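**How often should we check gripper fingers when recording hand-held demos?**

Emiliano Bañuelos

We're writing our house rules for the hand-held grippers and I'd love to hear what others do! We record pick-and-place with tennis balls, 40 runs to a batch. At the moment we look at the fingers whenever somebody remembers. Is there a sensible interval, and when do you retire a chipped finger?

**Baltazar Becerra**

Great thing to write down! We check every 10 runs and it takes 2 minutes. Close the jaws, look along the gripping faces, wiggle each finger at its joint.

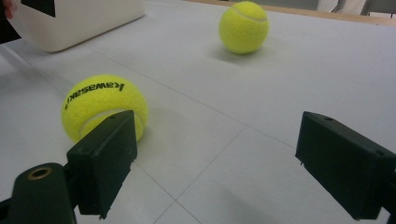
Chips on an outer edge we note and carry on with. A chip on the gripping face means a new pair — always both, so they wear together. Put the change in the log with the run number, and keep hands out of the jaws while you're at it. Our sheet is called Handetti and I'm rather fond of it.

**Rajan**

every 5 for us but we're fussy. also wipe the fingers, felt fluff gets everywhere

**Genis**

Just swap them when they break?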